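I drove over to Nornthorpe for the town meeting on the farm stand permits, and I'm so glad I went, even though the chairs are murder on my back and it ran until after ten. The question was whether folks who sell raw milk cheese from their own porch should need the same $200 license as a shop. Margit Dahlgren spoke first and was wonderful — calm, a bit funny, and she'd brought the old rules from March with her own notes all over them.

The vote went 49 to 31 for the cheaper porch license, with a limit of up to 175 sales a month. I clapped, I'll admit it!
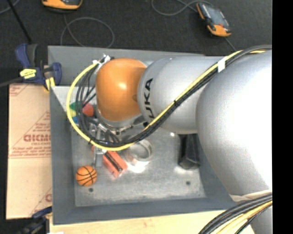
What happens next

Now it goes to the county, and Syafiqah Entili (our clerk, and a very patient woman) told me they'll take letters until the end of summer. I've started mine twice already. If you buy your cheese out on Dalau Road like I do, please write one too. Mine will mention the one with the peppercorns, which I finished in the car on the way home.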